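Gevby ノンプレッシャー練習球 54個入り(メッシュバッグ付き)
商品番号 2357
ホーム > テニス > ボール > 練習用

Gevby ノンプレッシャー練習球は、スクールや部活動のかご出し、球出し機、壁打ちに使う硬式テニス用の練習ボールです。ゴムの厚みで弾みを出すつくりのため、缶を開けてから日がたっても弾み方が急に落ちることがありません。公式戦用のボールではありませんので、試合にはプレッシャータイプをお使いください。

販売単位は3種類です。
・1個(バラ)
・12個入り 紙箱
・54個入り メッシュバッグ
このページは54個入りのご案内です。バラは店頭販売のみで、通信販売では取り扱っておりません。

商品の特徴

コアは天然ゴムと合成ゴムの混合で、内部に加圧ガスを入れていません。プレッシャーボールに比べると打球感はやや硬めです。初めて使う方からは、最初の数日は重く感じるという声をいただきます。表面のフェルトが少し毛羽立ってくると打球感はやわらぎます。

フェルトは2017年までの旧型より毛足を短くしました。クレーコートの土がつきにくく、乾いたあとに手で払えばおおかた落ちます。砂入り人工芝では砂が毛の間に入りますので、かごに戻す前にボール同士を軽く打ち合わせてください。

表面には濃い色のロゴが印刷されています。学校名やクラブ名を油性ペンで書き入れるお客様が多く、ナンバーは入れずにお届けしています。名入れ印刷をご希望の場合は、ページ下の「名入れについて」をご覧ください。
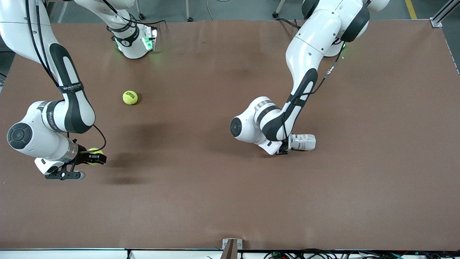

練習球の色は、黄緑、オレンジ、白の3色から選べます。注文がいちばん多いのは黄緑で、54個入りの場合、色を指定されなければこの色でお送りします。写真のように茶色の台の上に持ってきても色の差がはっきりしていて、土のコートや板張りの体育館でも見つけやすい色です。オレンジは緑色の人工芝で使うクラブに、白は夕方の屋外練習が多い学校に出ています。1袋の中で色を混ぜることはできません。2色以上必要な場合は袋を分けてご注文ください。

仕様

品名:Gevby ノンプレッシャー練習球
種別:硬式テニス用・ノンプレッシャー
コア:天然ゴム、合成ゴム
フェルト:ナイロン、ウール混紡
色:黄緑/オレンジ/白
入数:54個
付属品:メッシュバッグ(ひも締め式、肩掛けベルト付き)
販売元:Nernivora
備考:フェルトの染色の都合で、製造時期により色の濃さがわずかに異なることがあります。

メッシュバッグについて

付属のバッグは黒のポリエステル製です。口はひもで絞り、樹脂の留め具で止めます。54個を入れても上に少し余裕がありますが、満杯まで詰め足すと留め具が閉まらなくなります。底は二重で、引きずっても破れにくくしてありますが、コンクリートの上では持ち上げて運んでください。

バッグのみの追加購入は1枚693円(税込)です。肩掛けベルトの単品販売は行っておりません。

球出し機で使う場合

ホイール式、エア式のどちらの球出し機にもお使いいただけます。新しい球と使い込んだ球を同じホッパーに入れると、飛距離がそろわなくなります。同時に入れる球は、使い始めた時期が同じものにしてください。

ホイール式では、新品のうちはフェルトの細かい毛がホイールに付着します。使い始めの1週間ほどは、練習のあとにホイールを乾いた布で拭いてください。濡れたボールは滑って弾道が不安定になるほか、機械の故障につながることもあります。雨の日のあとは、乾かしてから入れてください。

ボールキャリーや練習用かごは、市販の硬式用であればほとんどのものに対応します。底の棒の間にボールを押し込んで拾う形のかごでは、本品が硬めのため、少し力が要ります。小学生が使う場合は、棒の間隔が広めのかごをおすすめします。

交換の目安

フェルトがすり減って地のゴムが見えてきたら交換時期です。弾みが残っていても、表面がつるつるになった球は回転がかかりにくく、ラケット面で滑ります。継ぎ目が開いた球は、弾みにかかわらず早めに抜いてください。

Ikeda店では毎年4月に、練習球の入れ替えをする学校向けに下取りを行っています。他社の球でもお持ち込みいただけます。下取りした球は切れ目を入れ、教室の椅子や机の脚につける消音カバーとして希望する学校に渡しています。下取りの受付は店頭のみです。

保管と手入れ

・直射日光の当たる場所、車の中、暖房器具のそばに置かないでください。
・濡れたときはバッグから出し、重ならないように広げて陰干ししてください。
・洗濯機、乾燥機は使えません。
・汚れがひどいときは、固く絞った布で拭いてください。洗剤を使うとフェルトがはがれることがあります。
・犬のおもちゃとして使わないでください。はがれたフェルトやゴム片を飲み込むおそれがあります。

名入れについて

1色刷りで、黒または紺から選べます。位置は1か所、文字は漢字で8字、英数字で12字まで入ります。校章やクラブのマークも印刷できますが、細い線はフェルトの上でつぶれるため、線を太く直していただくことがあります。

名入れは201個以上で承ります。54個入りの袋では4袋からのご注文になります。印刷見本を1個お送りし、ご確認をいただいてから残りを印刷します。見本の確認後に文字や位置を変更すると、版を作り直すため追加料金がかかります。納期は確認をいただいてから3週間ほどです。

名入れのデータは、担当のRiku Kanekoあてにお送りください。手書きの原稿でも受け付けます。

お届けについて

在庫がある場合は、ご注文の翌営業日にTurnolport倉庫から発送します。54個入りは段ボール箱に入れてお届けします。複数袋のご注文では、箱が別々の日に届くことがあります。時間帯の指定は午前、午後、夜間の3つからお選びください。学校へのお届けでは、受け取る方のお名前と部活動名を備考欄にお書きください。

年末の出荷について(2018年12月14日掲載)
オレンジの54個入りは在庫が少なくなっています。年内にお届けできない場合は、ご注文の確認メールで入荷予定をお知らせします。黄緑と白は通常どおり発送します。

返品・交換

未使用で、バッグの封を切っていないものに限り、到着から8日以内であれば返品を承ります。返送料はお客様のご負担です。継ぎ目の開きや印刷のずれなど、品物に不具合があった場合は、該当する球の写真をお送りください。個数分を交換します。名入れ品は、不具合の場合を除いて返品できません。

よくあるお問い合わせ

軟式(ソフトテニス)の練習に使えますか。
使えません。硬式専用です。ソフトテニス用のラケットで打つと、ガットやフレームを傷めることがあります。

空気を入れ直すことはできますか。
できません。本品には空気を入れる口がありません。

子ども用のやわらかい球はありますか。
同じGevbyのジュニア用があります。大きさとやわらかさが違う3種類で、別ページでご案内しています。

関連商品
Gevby ジュニア練習球 12個入り
Gevby 練習用かご(キャスター付き)
Gevby ボール拾いチューブ
メッシュバッグ 単品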